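Blog > Everyday Stuff > Money

I finally cancelled (almost) everything

11/3/25 | by Jumier

So my card expired last month, and within a week I had emails from companies I'd forgotten existed. "We couldn't process your payment!" Well, good! I didn't know I was still paying you!

I got a cup of coffee, opened a year of bank statements and started adding up every little monthly thing that comes out of my account. The total for the year was $1306. I added it up again and got the same number, and then I went for a walk.

The worst one was Tivell, a meal planning app I signed up for in January when I was going to be a person who plans meals. I used it for nine days (I checked) and it's been taking money ever since. Then there was Nindon, for cloud storage, $104 a year to hold a bunch of blurry pictures of my old apartment that I also have on my laptop.
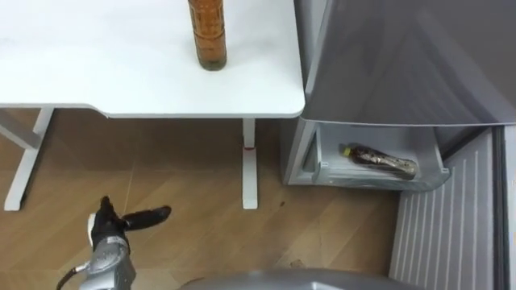
Cancelling Tivell took two clicks, so credit where it's due. Nindon was another story. You have to log in on a computer, find a page called "Plan Preferences," say no to three different discounts and then wait for an email with a link that only works for an hour. I missed the first one and had to start all over again. I was so mad I ate half a sleeve of crackers standing up.

I did keep a couple of things. Khoury stays, because I listen to their audiobooks every single day on the bus and I'd be miserable without them. The gym stays too, at $44 a month, although we're going to have a serious talk about that one in the spring. I've been going twice a week lately, which for me is huge!

With everything else gone I should save a bit over $700 next year. My sister thinks I should put it straight into savings and pretend it never happened. I'm leaning toward new tires, mine are pretty bad.

If you know how to get off a magazine's mailing list after you've cancelled the magazine, please tell me. I've called twice.

6 comments | 11 shares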